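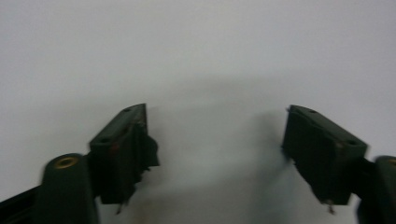
Hand tool no. 2, jaws open over the bench. Left pad edge ragged, right one only a few bumps.

November 2020, Sunday

Came in to work through the dropped-part problem on the Solheim hand tool. Ernő Juhász logged it in October as "slips on the left" and put it back on the shelf, so it went out again with the Kokitz set and did the same thing there.

The left pad is the trouble. The inner edge has gone to notches and points and a flap of it hangs down past the bottom of the block. When the jaws close, the flap folds under and the part rides on the fold. Small parts roll out toward the wrist. Bigger ones hold but sit crooked, and then the pose we record is wrong even though the grab looks fine. That second case bothers me more than the drops.

Right pad is rough along its edge but I would still use it. Leaving it on would give us one new and one old face, so both get changed.

Test before touching anything: 30 grabs on the short dowel, dropped 2, and a good many more were crooked. Did not score the crooked ones, no gauge for it yet.

Also noted:
- reddish-brown spot on the front of the left block. Rubbed it with a dry cloth, no change. Could be rust off something it was stored against, could be old glue. Leave it for now.
- pale pin tips point down under both blocks. Need to check against the Fatine drawing how far they are meant to stick out. I caught a knuckle on the left one. Gloves when changing pads until that is settled.
- brass-colored insert in the left arm turned a little under the driver. Right one did not.

Pad log says 1000 cycles between changes. There is no entry at all for this tool after it came back from Fleltville, so the count means nothing. Started a new line at zero.

Pad stock is in the gray drawer. Cut two at 60 mm, trimmed the corners, glue is setting under clamps overnight. Nobody use no. 2 before I have rerun the dowel test - there is a red tag on the handle.

Ernő, please write the cycle count on the tag when you sign a tool back in. And if one slips, pull it off the shelf.

Still to do: insert, pin length, ask Kokitz which of their recordings came from this tool.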